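Traltorlow Music Stand with Perforated Desk

Home stands – Stage and rehearsal – Music stands

Item 604. In stock, ships from our store room in Goel Street.

The Traltorlow is a black music stand for people who play or sing at home, in a school room or on a small stage. It has a broad, flat desk with round holes, a ledge along the bottom edge and thin wire holders which keep the pages in place. The base is a tripod with slim legs and rubber feet.

We have sold music stands since 2008 and this model is the one we recommend most often to choirs and to students who have outgrown their first folding stand. It is not the lightest stand in our program. If you walk to your lesson every day with a violin on your back, please look at the wire models first. If the stand mostly stays in one room, or travels by car, the Traltorlow is a better choice.

The desk

A full-size desk takes two sheets of letter paper side by side, and also the thick songbooks with spiral binding. The holes in the desk make it lighter, and the air can pass through when you play outside. A closed folder rests on the ledge without help. For open books we advise to use the page holders, especially when the book is new and wants to close itself.

The desk can be set flatter or steeper. Some players like it almost vertical, and conductors often want it nearly flat. Please do not force the desk when the screw is tight. Open it half a turn, bring the desk in position and close it again.

The base

The three legs are joined by braces, so they open and close together. Above them is a collar with a knob. To open the stand, loosen the knob, let the collar slide down until the legs are wide, then tighten. Most problems our customers write about come from legs which were opened only halfway. A narrow tripod looks elegant but it falls over when somebody turns a page with energy.

The rubber feet are good on parquet, stone and tile. On a thick carpet you should open the legs as far as they go.

Surface and cleaning

Wipe the stand with a soft cloth. A little water is allowed. Please avoid kitchen sprays and anything with sand in it, also on the floor panel or table where the stand is used. Pale and mottled surfaces are friendly to small dirt, and you will find the grains only when you move something over them.
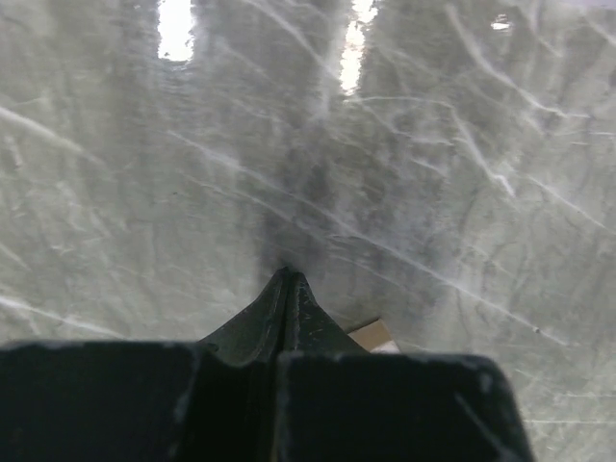 What is in the box

Desk with ledge
Page holders, already mounted
Tripod base with collar and knob
One sheet with instructions in English and Spanish

No tools are needed. 

Using the stand with a microphone

Many singers ask us if they can put the microphone on the ledge. It is possible for a moment, between two songs, but the ledge is made for paper. A handheld microphone is heavy at the head and can roll. When it falls, the grille takes the damage first, and sometimes the capsule too. We suggest a separate microphone stand, or the Plarus holder, which is fixed on the upright tube and not on the desk.

If you sing and read at the same time, set the desk a little lower than you think is correct. The voice should go over the paper, and the audience wants to see your face. Then move the stand half a step to the side. This was the advice of Sarla Tomar, who gave our product training in June, and since then I use it also at home – my neighbors have not commented.

For a small rehearsal place it is useful to decide where each thing lies before the lamp and the cables come. Stand at the back or at the side, microphone within reach of the right hand, and the little things (clips, pencil, adapter) together in one place.

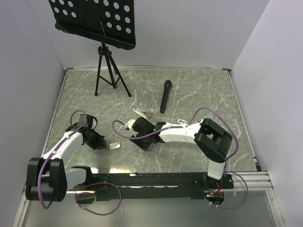 A dark floor is nice for the room but black equipment disappears on it when the light goes down. We sell white cloth tape for marking the place of each foot. One roll lasts a long time. Put the marks when the legs are completely open, and check that you still have free way behind the stand for your chair.

Packing it away

Take out the paper first. Many people forget this. Then take off the desk, close the legs and tighten the knob one last time, so the collar does not travel up and down in the car. The desk goes into the bag with the ledge downward. If you transport it together with a microphone, give the microphone its own pouch. We had one return where the desk was full of fine scratches, and the reason was a loose adapter in the same bag.

The bag from Grarneo fits this stand. It is sold separately and has a pocket in front for the holders of other models, which you will not need here.

Questions from customers

Can I buy the desk alone? Yes, as a spare part. Please write "desk for item 604" in the order, so we do not send the smaller one.

Is there a version for children? The same stand can be used by children from 8 years, with the tube pushed in all the way. For smaller children we recommend the seated model.

Can the page holders be replaced? Yes. They are held in the ledge and can be changed at home. Send us a message and we tell you which size you have.

Do you make a price for schools? From six pieces on, we calculate an offer. Please include the delivery address, because we have to know if the truck needs a ramp.

Returns

You can send the stand back within 30 days if it is clean and complete. Please use the original carton. The stand without carton arrives bent more often than we like, and then we must discuss with the carrier.

Page last changed: Wednesday, July 19, 2023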